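Pre-release inspection checklist: Prarnora desktop client

Release candidate: build 289
Date of inspection: 2020-08-26
Inspected by: Maksym Prokopenko
Previous inspection: April, build 19 of the old numbering
Result: passed with conditions (see items 2.4, 3.3 and 5.2)

Scope

The checklist covers the client application, the local settings store and the installer. The Sirnov server library is inspected separately and is only looked at where the client calls it. Items are marked OK, CONDITION, FAIL or N/A. A condition must be closed before general release but does not block the pilot sites.

1. Build and source

1.1 Clean build from the tagged source on a machine with no cached packages. OK
Comment: Build takes 19 minutes. Most of this is the report templates, which are still compiled one by one.

1.2 Compiler warnings at the highest level reviewed. OK
Comment: Two remain, both in the date parser. Both were read through and accepted in April and the code has not changed.

1.3 Third-party packages match the approved list. OK
Comment: The list itself needs tidying. It still names a charting package that was removed from the project.

1.4 Debug symbols stored with the build. OK

1.5 No passwords, keys or test accounts in source or settings files. OK
Comment: Search run over the full history as well as the current tag. One old test account found in history - the account was closed long ago, no action.

2. Memory and resources

2.1 Repeated open and close of the main window, 500 cycles, no steady growth in memory. OK

2.2 All file handles released after import. OK
Comment: Checked with the import cancelled part way through too. The handle is now released in both cases.

2.3 Background threads stop within 15 seconds of exit. OK

2.4 Image cache respects the configured limit. CONDITION
Comment: The limit is applied when an entry is added but not when the user lowers the setting. Memory then stays at the old level until the next image is loaded. The fix is small and belongs in the settings handler. Do not add a timer for it.

2.5 Large objects passed by reference in the drawing loop. OK
Comment: Bondarchuk module reviewed line by line. Two needless copies removed in this build.

3. User interface

3.1 All dialogs usable from the keyboard alone. OK

3.2 Tab order follows reading order. OK
Comment: The export dialog was wrong in the last inspection and has been corrected.

3.3 Error messages state what failed and what the user can do next. CONDITION
Comment: The message for a locked settings file still reads "Operation could not be completed". It gives no file name and no next step. Wording to be agreed with the help desk before the text goes for translation.

3.4 Interface stays responsive during long operations. OK
Comment: Import, export and full search all run off the main thread. Printing does not, but the print job is handed over quickly enough for this to be accepted.

3.5 Text scaling up to double size without clipped labels. OK

3.6 Image preview pane keeps the proportions of the original when resized. OK
Comment: Checked in narrow, wide and full-screen layouts. The pane no longer redraws twice on each step of a resize.
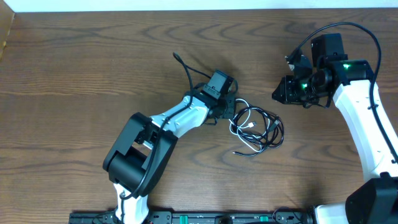
Two arms in white and black on a wooden tabletop.

3.7 Colour is not the only sign of a changed or invalid field. OK
Comment: A small mark now stands beside the field name. It is missing in the high-contrast theme, but the theme is not part of this release.

4. Input and data handling

4.1 All external input checked for length and type before use. OK

4.2 Damaged project files rejected without a crash. OK
Comment: Files cut short, files with a wrong header and files with repeated sections all tried. The log entry for repeated sections gives the wrong section name. Raised as a minor defect.

4.3 Save is safe against power loss. OK
Comment: Data is written to a temporary file and renamed. The old file is kept until the rename has finished.

4.4 Settings from the previous release are read correctly. OK

4.5 Calls to Sirnov time out and can be retried. OK
Comment: Retry is limited to three attempts. The delay between them is fixed and should be made a setting in a later release.

4.6 Logs contain no personal data at the default level. OK
Comment: At the detailed level the user's folder path is written out. The user guide says so.

5. Installer and updates

5.1 Install and removal without administrator rights. OK

5.2 Installer signed and signature checked by the updater. CONDITION
Comment: Signed correctly. The updater checks the main package but skips the language packs. These hold text only, but the check should cover every file that is downloaded.

5.3 Update can be interrupted and resumed. OK

5.4 Removal leaves user files in place. OK

5.5 Install on a machine that also has Breven tools. OK
Comment: Both products register the same file extension. The installer now asks before taking it over.

5.6 Silent install for managed sites. N/A
Comment: Moved to the next release.

Open actions

2.4 Apply cache limit on settings change - client team
3.3 Reword locked file message - client team with help desk
5.2 Extend signature check to language packs - installer team
4.2 Correct section name in log - client team, not required for release

Closed items are to be inspected again on the build that contains the fix. A full inspection is only needed if code outside the settings handler, message texts or updater has been changed.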